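Nodberg: who played the brother in the first two series?

Posted by hollowlane
I'm rewatching Nodberg and the brother looks like a different actor from series 3 onwards. The credits on my copy are cropped. Was he recast?

Ferdinand Widmer
Yes, he was recast. El Khatib played him in series 1 and 2 and left for the film Sedavora. The new actor starts in episode 4 of series 3.
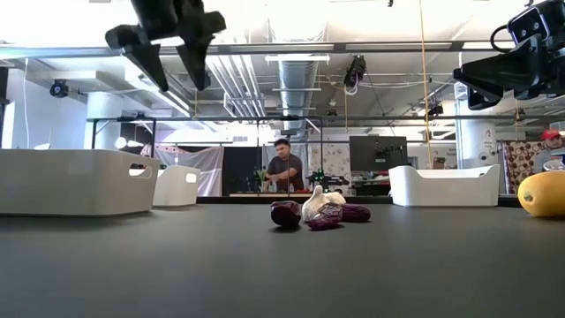
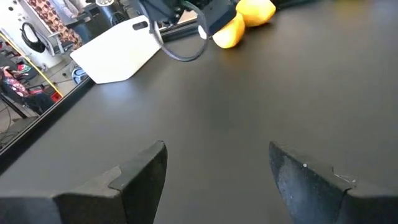
Did El Khatib ever come back to the show?
Only as a voice. He reads the letter in the last episode, and he's listed under "additional voices" in the credits.

marrowby
I thought it was the same bloke with a beard. Might be mixing it up with Flurard, which had 50 episodes and I only saw 20 of them. The Nodberg box set has full credits in the booklet if you can find one.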